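4.2 Changes to the sorting bench

Before the change, the sample room at Gasevau was staffed by people who sorted small parts by hand for the whole of a shift. Czerwiński, the firm that runs the site, moved the first pass of this work to an arm in January. Staff kept the second pass and took on three new tasks: laying out the parts, checking the arm's position at the start of a run, and dealing with stops.

We logged 1,349 stops over the study period. Of these, 140 needed a person to reach onto the bench, and the rest were cleared from the screen. Staff said that the screen work was easy to learn but broke up the day. Several told us they missed being able to talk while sorting, as they now listened for the stop tone. One had asked to go back to the packing line.

Training runs used coloured blocks in place of stock parts, so that new staff could practise without damaging anything. A run could take up to 10 minutes. Pushing was done with a plain rod, and trainees were asked to say beforehand which block they expected to move first. Blocks standing close together, as on the right of the board in Figure 3, were the layout that trainees most often asked to repeat.
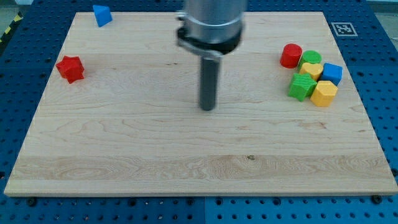
Figure 3. Training board with eight shape blocks and the rod above it.

Supervisors at first treated board practice as spare time. After complaints, it was entered on the rota as working hours.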